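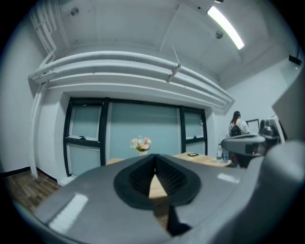

Flowers on the table, gripper at the ready.

Good habits for recording with hand-held grippers

When I wrote the first version of these rules for the Udach project back in April, I thought a page would cover it. Well, more than 3000 recordings later I have a few things to add, so get yourself a coffee and let's go through them together!

Start with the table. Pick your objects, decide where each one begins, and write that down before you pick up the grippers. Phones and bottles may stay if the task sheet lists them -- otherwise they go on a shelf.

Next, open and close both grippers all the way, slowly, and look over the pads while you do it. A worn pad gets replaced before the session, please, even if you're in a hurry (I know, I know).

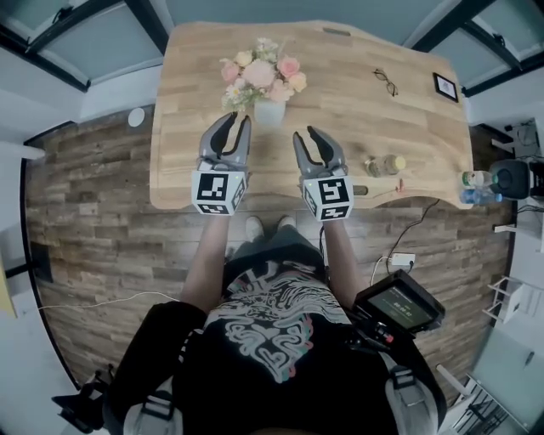
Vasilică Sandu wrote to ask whether a fumbled grasp should be thrown out, and argued for keeping it with a label, as long as the person recovers and finishes the task.

I've come around to that view, and the Bratu sheet now has a box for it. Tick the box, add a word or two on what slipped, and carry on.

While recording, keep the marker cubes clear of your sleeves and cables, and move at the pace you'd use at home. Take a break after 17 runs, even when you feel fine -- tired arms make sloppy paths! Then put everything back at its starting place and save the sheet in the same folder as the recordings.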